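4. 결과

4.1 가장자리 마감과 개기 순서

앞 절에서 밝힌 대로 본 연구는 세탁물을 품목으로 먼저 나누지 않고 가장자리의 마감 방식으로 나누었다. 상의, 하의, 양말과 같은 품목 구분은 옷장에 넣는 단계에서는 유용하지만, 작업대 위에서 옷을 펴고 접는 단계의 차이를 충분히 설명하지 못한다. 같은 상의라도 밑단이 평평하게 박음질된 옷과 고무단으로 오므라든 옷은 펴는 방법이 다르고, 첫 번째로 잡는 위치도 다르다. 분석에는 Emside 단지의 10가구에서 모은 개기 기록 2,080건을 사용하였다. 기록 단위는 옷 한 벌이며, 더미에서 옷을 꺼내는 때부터 갠 옷을 옆에 놓는 때까지를 한 건으로 보았다. 양말은 한 켤레를 한 건으로 처리하였고, 짝이 없는 양말은 따로 표시한 뒤 개기 순서 분석에서 제외하였다.

마감 방식은 평단, 고무단, 골지단, 끈 조임단의 네 가지로 구분하였다. 평단은 천을 한 번 이상 접어 박은 것으로, 놓아두었을 때 가장자리의 길이가 몸판의 폭과 거의 같다. 고무단은 안에 고무를 넣거나 고무사로 박아 가장자리가 몸판보다 짧아진 것이다. 골지단은 별도의 편성물을 이어 붙인 것으로, 신축성은 있으나 주름이 깊지 않다. 한 벌에 두 종류 이상의 마감이 있으면 면적이 가장 넓은 부분이 아니라 처음 손이 닿는 부분을 기준으로 부호화하였다. 이 규칙은 예비 조사에서 부호화 결과가 엇갈린 옷의 대부분이 소매와 밑단의 마감이 서로 다른 옷이었기 때문에 추가한 것이다.
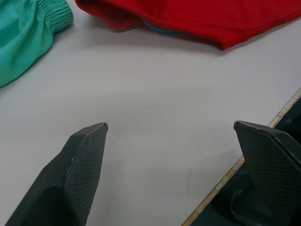
마감 방식에 따른 차이는 옷이 작업면에 놓인 직후의 모양에서부터 나타났다. 평단은 구겨진 상태에서도 모서리가 남는 경우가 많아, 작업자는 모서리 하나를 찾은 뒤 가장자리를 따라 반대쪽 모서리로 이동하였다. 고무단에는 이런 기준점이 드물었다. 그림 3의 청록색 옷에서 고무단은 촘촘한 주름으로 오므라들어 둥근 테두리를 이루고 있으며, 바로 안쪽의 천은 폭이 넓어지면서 부채꼴로 구김이 퍼져 있다. 옆에 놓인 붉은 옷은 두꺼운 밑단의 솔기선이 드러나 있고, 아래로 내려온 모서리가 뾰족하게 남아 있다. 전자의 경우 잡을 곳은 쉽게 찾을 수 있으나 그 지점이 옷 전체의 방향을 알려 주지 않는다. 후자의 경우 모서리의 위치만으로도 밑단이 이어지는 방향을 짐작할 수 있다.

옷 두 벌이 가까이 놓였을 때에도 이 차이는 순서에 영향을 주었다. 평단 옷과 고무단 옷이 나란히 있으면 평단 옷을 먼저 개는 쪽이 많았다. 면담에서는 “쉬운 것부터 치운다”는 답과 “큰 것부터 깔아야 자리가 잡힌다”는 답이 함께 나왔다. 두 답은 같은 행동을 서로 다르게 설명한 것으로 보이며, 본 자료만으로는 어느 쪽이 더 맞는지 가리기 어렵다. 옷의 색이 순서에 준 영향은 확인되지 않았다. 다만 옷감의 명도가 작업면과 비슷할 때에는 가장자리를 찾기 위해 손바닥으로 더듬는 동작이 늘었다.

4.2 고무단 의류의 펴기

고무단 의류는 펴는 단계에서 시간이 길어졌다. 원인은 두 가지로 나뉜다. 하나는 소매 끝이나 바짓부리가 안쪽으로 말려 들어가는 것이고, 다른 하나는 밑단의 주름 때문에 몸판 전체가 평면에 닿지 않는 것이다. 첫 번째 문제는 끝단을 잡아 바깥으로 당기면 대체로 해결되었다. 두 번째 문제는 당기는 것으로 해결되지 않았다. 밑단을 양쪽으로 늘려도 손을 놓으면 원래 길이로 돌아가고, 이때 몸판의 천이 다시 떠올랐다. 여러 번 당긴 뒤에 펴기를 그만두고 그대로 접은 기록도 있었다.

얇은 직물에서는 끝단을 잡는 위치가 특히 중요하였다. 오므라든 끝단을 한 점에서 집으면 당기는 힘이 주름을 따라 소매 위쪽으로 전달되어, 잡은 점에서 방사형으로 구김이 생긴다. 이 구김은 소매를 내려놓은 뒤에도 일부 남았다. 끝단의 양쪽 가장자리를 함께 잡으면 구김이 줄었으나 손이 두 개 모두 필요하여 몸판을 눌러 둘 수 없었다. 따라서 작업자는 소매를 펴는 일과 몸판을 고정하는 일을 번갈아 하게 되고, 그 사이에 옷의 위치가 조금씩 밀렸다.
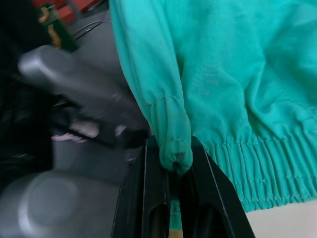 이러한 밀림은 작업면의 재질과도 관련이 있었다. 매끈한 상판에서는 옷이 작업자 쪽으로 당겨지는 일이 잦았고, 이불이나 담요 위에서는 옷이 덜 움직이는 대신 바닥의 천이 함께 딸려 왔다. 방바닥에서 작업하는 가구에서는 무릎이나 발로 옷의 한쪽을 누르는 동작이 관찰되었다. 탁자에서 작업하는 가구에는 이에 해당하는 동작이 없었으며, 대신 옷을 들어 올려 공중에서 한 번 털고 다시 놓는 동작이 많았다. 털기는 몸판의 구김을 줄이는 데에는 효과가 있었으나 소매 끝의 말림에는 거의 효과가 없었다.

고무단 밑단을 다루는 방법은 가구마다 달랐다. 밑단을 먼저 위로 접어 올려 안에 넣는 방법, 옆선끼리 맞추어 길게 접은 뒤 밑단을 마지막에 정리하는 방법, 접지 않고 마는 방법이 있었다. 두 줄 이상의 박음선이 나란히 지나가는 넓은 고무단은 박음선을 접는 기준으로 삼을 수 있다. 그림 4의 밑단도 밝은색 박음선 두 줄이 나란히 들어간 형태로, 위쪽의 매끄러운 천과 주름 부분의 경계가 뚜렷하다. 참여자 중에는 이런 박음선을 따라 한 번 꺾어 접은 뒤 나머지를 개는 사람이 있었고, 이 방법으로 갠 옷은 쌓아 두었을 때 높이가 비교적 고르게 유지되었다. 마는 방법은 부피가 작았으나 서랍에 세워 넣지 않으면 쉽게 풀렸다.

의류 목록과의 대조에는 Tresix 의류 표제 2,840개를 참고하였다. 이 목록의 품목명은 소재와 용도를 중심으로 붙어 있어 마감 방식을 알 수 없는 항목이 많았다. ‘경량 점퍼’로 묶인 항목 안에도 평단과 고무단이 섞여 있었고, 두 집단의 펴기 동작은 서로 달랐다. 관리 안내문을 작성할 때 품목명만으로 개는 방법을 제시하면 실제 옷과 맞지 않는 경우가 생길 수 있다.

4.3 작업면의 사용

개기 작업에 쓰이는 면적은 옷의 크기만으로 결정되지 않았다. 대부분의 가구에서 탁자는 세탁물 전용이 아니었고, 식기나 포장 상자, 문구가 함께 놓여 있었다. 작업자는 이를 모두 치우지 않고 뒤쪽이나 한쪽 끝으로 밀어 둔 채 앞쪽의 빈자리를 사용하였다. 그림 5의 작업대도 뒤쪽에 얕은 스테인리스 볼과 노란 상자, 연보라색 플라스틱 주걱 모양의 도구가 놓여 있고, 옷은 그보다 앞쪽에 있다. 이와 같은 배치에서는 탁자의 세로 폭을 다 쓸 수 없으므로 긴 옷은 몸 쪽 가장자리까지 내려오게 된다.

작업면의 왼쪽과 오른쪽은 역할이 나뉘는 경향이 있었다. 아직 개지 않은 옷을 한쪽에 두고 가운데에서 접은 뒤 반대쪽에 쌓는 방식이 가장 많았다. 그러나 양말처럼 작은 세탁물은 이 흐름에서 벗어나는 일이 많았다. 짝을 찾을 때까지 옆에 두었다가 마지막에 처리하기 때문이다. 큰 옷 밑에 양말이 들어간 채로 개기가 진행된 기록도 있으며, 이 경우 양말은 다음 옷을 꺼낼 때 발견되었다.

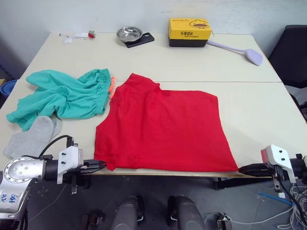
탁자 상판의 이음매를 기준선으로 사용하는지도 살펴보았다. 면담에서 2가구가 이음매나 타일 줄눈에 옷의 아래쪽을 맞춘다고 답하였으나, 기록에서 이 행동이 일관되게 나타난 것은 한 가구뿐이었다. 나머지 가구에서는 몸과 가까운 탁자 가장자리가 더 자주 기준으로 쓰였다. 특히 평단 티셔츠는 밑단을 탁자 가장자리와 나란히 놓은 뒤 양쪽 아래 모서리를 잡고 위로 접는 순서가 많았다. 모서리 두 곳을 함께 잡으면 밑단이 한 번에 들려 좌우가 어긋나지 않는다. 고무단 의류에 같은 순서를 적용하면 들어 올린 밑단이 가운데로 모여, 접은 뒤에 다시 펴는 동작이 추가되었다.

끈이 달린 옷은 별도로 검토할 필요가 있다. 조임끈의 끝이 옷 밖으로 나와 있으면 옆의 옷에 걸리거나 접은 면 사이에 끼었다. 끈을 먼저 안으로 넣은 가구와 다 갠 뒤에 넣은 가구가 비슷하게 나뉘었고, 넣지 않은 가구도 있었다. 끈의 처리가 전체 작업 시간에 미친 영향은 작았으나, 갠 옷을 옮길 때 끈이 당겨져 모양이 풀린 사례가 있어 보관 단계에서는 차이가 있을 수 있다.

가구 사이의 편차도 언급해 둔다. Vavura 건조대를 쓰는 가구에서는 옷을 걷으면서 품목별로 걸쳐 두는 습관이 있어 작업대에 더미가 만들어지지 않았다. 이 가구들의 기록에서는 옷을 꺼내는 단계가 짧고 마감 방식에 따른 순서의 차이도 약하게 나타났다. 더미에서 시작한 기록만으로 다시 집계하면 평단 의류를 먼저 개는 경향이 더 뚜렷해진다. Ellis 점검표로 조사한 작업 만족도는 마감 방식보다 한 번에 처리한 옷의 양과 관련이 컸다. 양이 많은 날에는 뒤로 갈수록 펴기 단계가 생략되었으며, 생략은 고무단 의류에서 먼저 나타났다. 보관 상태에 관한 결과는 다음 절에서 다룬다.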